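# Black work pants: hem tape keeps letting go, what am I doing wrong?

I own 5 pairs of black pants from Falia, all the same cut, because I once decided that thinking about clothes was a waste of my life. They come in one length. That length is for a person who is not me.

I've been putting the hems up with iron-on tape (the Pirska stuff from the grocery store, next to the shoelaces). It looks great for a day or two. Then one leg comes down, usually at work, usually the left, and I spend the afternoon walking like a man hiding something in his sock.

I don't own a sewing machine. I can sew on a button if left alone with it. Is there a way to make the tape hold, or do I have to pay the tailor in Greltport, whose minimum is more than the pants cost?

Pants are some kind of polyester blend, slightly stretchy. I've been ironing on the low setting because I melted a shirt in March.

## Answer 1 (accepted)

Your iron is too cool. Hem tape is a web of glue, and on low it gets just soft enough to fool you. Check the tape packet for the setting it wants, then try it on a scrap or the inside of the hem allowance before you commit a whole leg. Put a damp cotton cloth between the iron and the pants and you can go warmer than you think without getting that shiny patch.

Other things that matter:

1. **Wash the pants first.** New ones have a finish on them and glue hates it. No fabric softener, either.
2. **Get the old tape off.** Fresh tape over old tape gives you a crunchy hem that still falls down.
3. **Lay them out flat somewhere big.** I use the bed for marking and pinning, and move to the ironing board for the heat. Do both legs in the same session or they'll end up different lengths. Ask me about my brother's wedding.
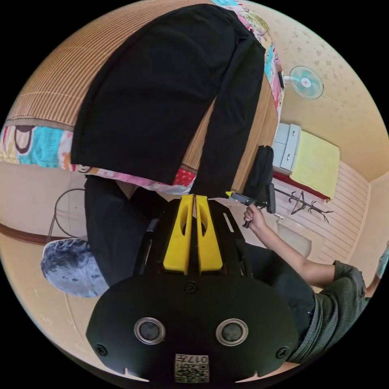

4. **Press, don't slide.** Set the iron down, hold it for as long as the packet says, lift, move over. Sliding drags the tape out of line.
5. **Leave it alone until it's cold.** This is the step everybody skips. If you pick the leg up warm to admire it, you've peeled it a little already.

For stretchy fabric, put a few hand stitches at the inseam and the outseam as well. Those two spots take all the pulling when your foot goes through. If you can sew a button you can do this — it's the same skill with less button.

## Answer 2

Skip the tape and learn a blind hem by hand. I did six pairs over one winter with the radio on and I've had none come down. Black thread on black fabric hides nearly everything, including, in my case, a stretch of stitching done after wine.

Sit by a window, though. Black on black under a ceiling light at 9 p.m. is how people end up hemming the front of the leg to the back of it. I unpicked that one in silence.

Use a single strand, catch only a thread or two of the outer fabric, and keep it slack. Pull it tight and you'll get a row of dimples.

## Answer 3

Shawky fabric glue. 7 bucks. Done.

> **Comment:** Which one? They make a washable and a non-washable and the bottles are the same color.

> **Comment:** the one I have

> **Comment (original poster):** Went with answer 1 and a hotter iron. First pair has been through the wash and both legs are still up. Ruined one dish towel, which I had been calling a pressing cloth. I'm told it should have been cotton.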